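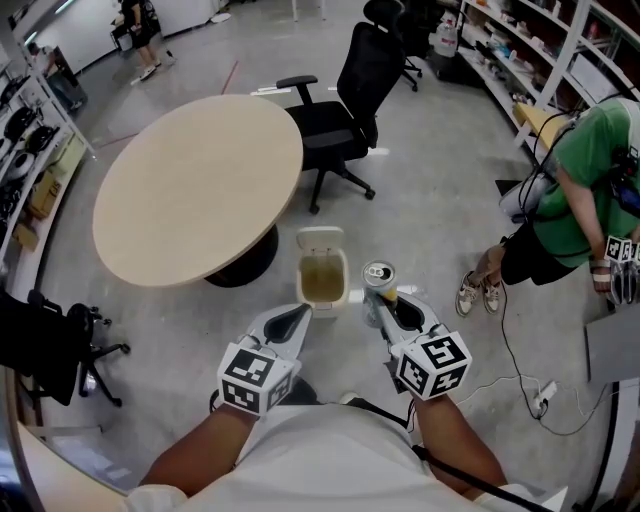
We wanted to write a little about the corner of our workroom at Clirnonia where the round table lives, because that table collects more odds and ends than any other piece of furniture we own.

The room itself is a big shared one with gray floors and white shelving down both sides, and people wander through it all day with their hands full. They put things down (of course they do, it's a table), and by four in the afternoon there's usually a can or two, a paper cup, a wrapper from somebody's lunch and a stray page from the printer. So in December we started doing a small round of picking up before everyone heads home, and it has stuck better than any of us expected.

An opened can goes in the little white bin with the flip-up lid, the one we keep on the floor right by the table. We used to have one large bin over by the door, a great big thing from Stivby, and I'm sorry to say that almost all of its life was spent being walked past. The small one fills up faster, so the bag needs changing more often, but I'd take that trade any day. The bags come in a roll of 304, and I'm still working my way through the first.

Paper cups

I have a soft spot for the paper cups, I'll admit it. For years we had the plain kind, and then a Nunovent order came in with patterned ones and the whole room looked a bit more like a birthday party. The tall, narrow shape takes up hardly any space on the table, though it does mean you want to pick a cup up before an elbow finds it. Yellow, green, orange and a little pale blue on this one:
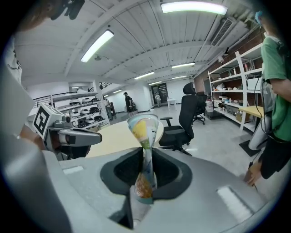
The table and chairs

The table came to us from the old MacDonald office down the street when they moved out, and getting it up here was quite an afternoon. It's a pale, round one on a wide black base, and it doesn't wobble even when three people lean on the same side. We wipe it down last, once the cups and cans are gone, with a damp cloth and then a dry one. The black mesh chairs belong around it in theory, but they have wheels and they travel, so part of the evening round is simply going and fetching them back.

The shelves

I've saved these for the end because they are still a work in progress. Boxes, bags, bottles, bits of equipment, all of it has a place now, or nearly all. We went through 18 boxes before the holidays and I've been writing labels ever since. Next gallery I hope to show you the cupboard under the stairs, which has been waiting its turn very patiently, and if you have a good way of keeping spare cables from knotting themselves together, please do write and tell us about it.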